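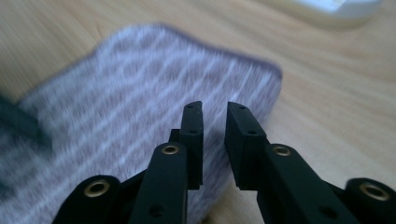 # Washing a Fleece Throw So It Stays Soft

Fleece goes stiff and pills for two reasons: heat and too much detergent. Both are easy to avoid.

## Before washing

Check the care label first. Most polyester fleece can go in the machine, but a throw with a wool backing usually can't. Shake it outside, then lay it on a table and go over it with a lint roller. Pet hair left on the fabric mats into the pile in the wash.

Treat stains with a drop of dish soap and cool water. Dab, don't rub – rubbing roughs up the fibers and leaves a dull patch.

## Washing

1. Wash the throw alone or with other fleece. Towels shed lint all over it.
2. Set the machine to cold and gentle.
3. Use 2 teaspoons of liquid detergent. Skip fabric softener, which coats the fibers and flattens them.
4. Pick a low spin speed if your machine has one.
5. Run an extra rinse if the water in your area is hard. We have hard water here in Usdale and I always do.

## Drying

Hang it over a rack or two parallel lines so that the weight is spread out. Indoors, allow some four hours, and turn it once. If you have to use a dryer, choose air only or the lowest heat and take the throw out while it is slightly damp.

Never iron fleece. It melts.

## Bringing back the pile

Once it is dry, brush the throw lightly in one direction with a soft pet brush. Nokuthula Venter wrote in June to say that a clean baby hairbrush works just as well, and I have since tried it on an old throw with good results. Cut off any stubborn pills with small scissors held flat to the fabric.

Store it folded loosely on a shelf. Vacuum bags crush the pile.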